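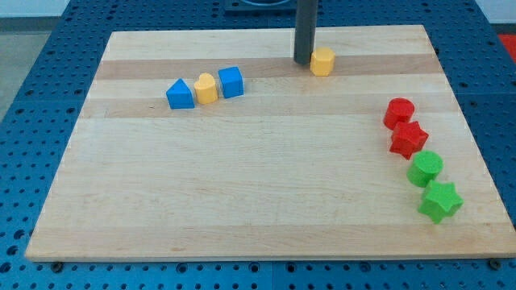 Skollum Shape Blocks — notes for the photo set

Version of 05/06/2018

Contents

The set has 736 photographs of small coloured blocks standing or lying on a wooden board. They are divided in two folders, "loose" and "lines". The folder "loose" has 401 photographs and "lines" has the rest. There is also one text file with the names of the blocks for each photograph.

Names of the blocks

We write the colour first and then the shape, all in small letters, for example "red cylinder", "green star", "blue cube", "yellow heart". A block with eight sides is "octagon", also when it stands upright. The blue block with the sloping face is "triangle" and never "wedge" or "roof". In the older lists from Ukum you can still find "roof", please read it as "triangle".

Two blocks of the same shape are separate entries if the colour is different. The red star and the green star are therefore two names, and the same is true for the cylinders.

What is a line

A photograph goes to "lines" when four or more blocks follow one direction, straight or diagonal. A short row of three is not enough. Small gaps are allowed, and the blocks may be turned in any way — a star does not need to point along the line. Other blocks can be elsewhere on the board.

Known problems

The darker bands in the wood make the edge of some blocks difficult to see, mostly in the folder "loose". In the Hekness part, the names were typed by hand and a few have the shape before the colour. We will correct this in August.

Use

Free for teaching and for study. Please mention Skollum and keep this file together with the photographs.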